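Pelletier will build a second parts plant at Findasholm, the regional investment board said on Dec 18, 2019. The project is expected to bring 209 jobs. Work on the access road starts in January.
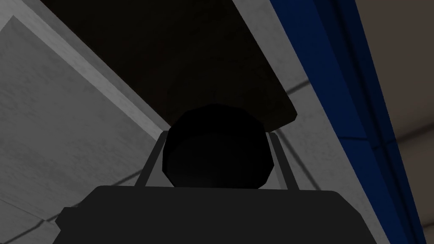
Yvette Tremblay asked whether the jobs would go to people already living in Plirnham. The board said 64 are set aside for local hires.

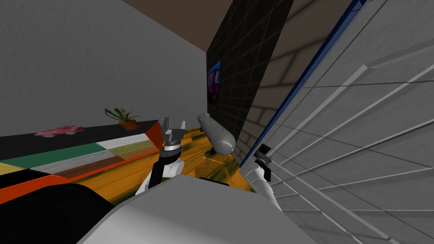 Power will come from the Bevar substation under a 20-year supply deal.

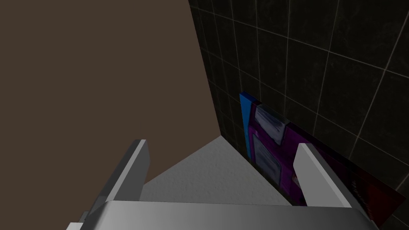
Permits for the plant's offices are still open. The plans allow dark tile on one wall meeting a plain brown one, as in the corner here. Bids close next month.

Shares 20 | Comments 2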